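Workshop tips: running a pick test you can repeat

Results from the Vedton bench, last revised 26th August. These apply to any small arm picking loose parts out of an open tray.

Fix the tray position first. In March we ran 763 picks with the tray set down by eye and could not compare one batch with the next. Use a card template to set the corners, then take the card away before the run.

Try a woven tray as well as a smooth one. A fingertip can catch on a braided rim. Log rim contact in its own column, apart from missed grasps.

Put the part near a side wall for at least one block of trials. Our Isow planner did well with parts in the middle of the tray and lost most of its picks close to the wall. Lowering the approach speed helped more than retraining did.

Change one thing per block. We use blocks of up to 900 trials and wipe the fingertips between blocks - a dry lint-free cloth is enough.

Keep failed trials. The full Honkanen log has 1583 entries, and the failures were the useful part when we reset the grip force.

Save a fixed view and a wrist view under the same trial number. The rim can hide the lower part of a ball from one side, and a height estimate made from that view alone will be off.

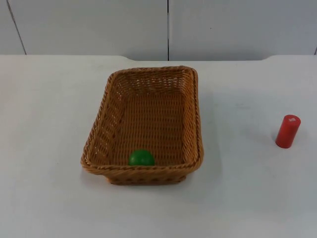
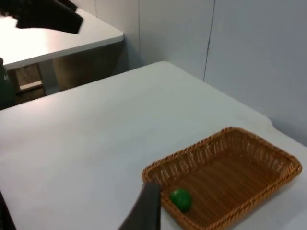

Green ball in the woven tray, near the tray wall: fixed view first, wrist view second.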